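January, gone eleven at night

The boiler went out again at breakfast, so I have spent the day in two jumpers and a hat, writing a cheerful piece on spring bulbs. It was meant to be 900 words. It is 23 words over and I'm leaving them in out of spite.

Rang the landlord's people and got Loïc Picard, who was charming and no use. He says a man will come between 2 and 5. He didn't say of which day, and I was too cold to ask. No man came. I stayed in for him all the same, like a jilted bride with a hot water bottle.

Sandamali dropped by at teatime with a fan heater and half a lemon cake. She stood in the kitchen, looked at her own breath and asked whether I'd thought of moving. I said I think of little else. She wants me to look at a flat in Farnever, two streets from hers, with a bath and a window that opens. The rent is a joke, though not one I can afford to laugh at.

Mum rang during the washing up to tell me about a cousin's new conservatory. It has underfloor heating. I said how lovely, and went on saying it for a good quarter of an hour.

Ate most of the cake for supper. The fan heater smells of burnt dust and makes a noise like a sulking goose, but I can feel my left foot — the right one is still thinking it over.

Must buy: milk, stamps, thicker socks. 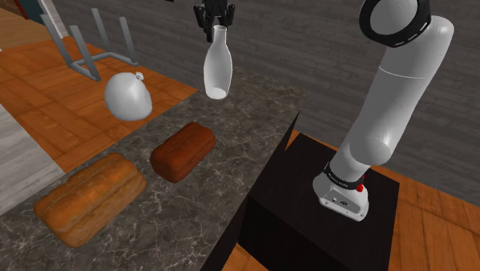
January, the next morning

Woke at six to banging on the door. The man had come.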